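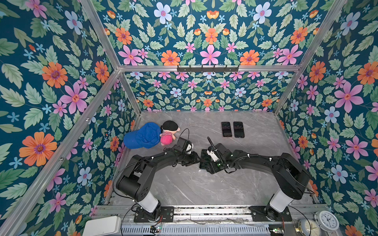 Visit report, Rotodport, 09/11/2022

The visit covered the fittings hall and the small display bays. Bindu Nambiar of Chowdary led the group of five through both.

The bays are lined on three sides with printed wallpaper. The paper shown was a floral on deep teal-blue, with pink and orange flowers and green serrated leaves, mirrored on the back panel. It is sold as Adon, reference 2844, in a width of 900 mm. Joins are butted and rolled, then left overnight.

Bays are framed in aluminium extrusion. A rail with six small hooks is fixed to the top crossbar, and the tabletop has a grey marble pattern. Small goods are laid directly on it: a blue baseball cap, a stuffed doll with black hair and two black smartphones.

The Cluster range, due in March, was not on view. Samples can be ordered from the front desk in packs of four.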